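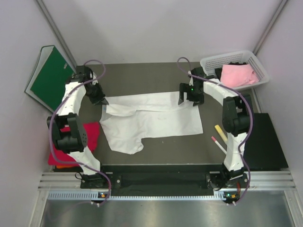 When I moved to Murkthorpe in October, I told myself that I would finally learn to fold laundry the right way. In my parents' home the clothes went from the line to the closet in a ball, and we were all used to it. My apartment has one shelf for linen, so a ball does not fit there. I started with the white cloths, the plain ones for dishes, and my trouble is always the crease. The upper edge can be fairly straight, as it is on the white cloth in the photo, and the right side can lie mostly flat with a good squared corner, and still there is a long crease coming from the folded-over flap at the left, and the lower left part stays rumpled. I know this shape very well from my own table.

What helps me a little is to begin with the corners. I hold the two upper ones, pull softly to the sides and put the cloth down slowly. Then I go over it with my palm, from the middle to the outside. Only after this I make the first fold. If I fold too early, the crease stays inside and I find it again on Wednesday, when I take the cloth out to dry the glasses.

I bought a pack of 14 cloths at Khurana, the household store on the road to Dovley. They are thin and they slip, but they dry fast by the window. The thicker ones from my aunt are easier to fold, only they take too much place on the shelf.

Bed sheets I have not tried yet. The one with elastic corners is still in a ball, behind the towels.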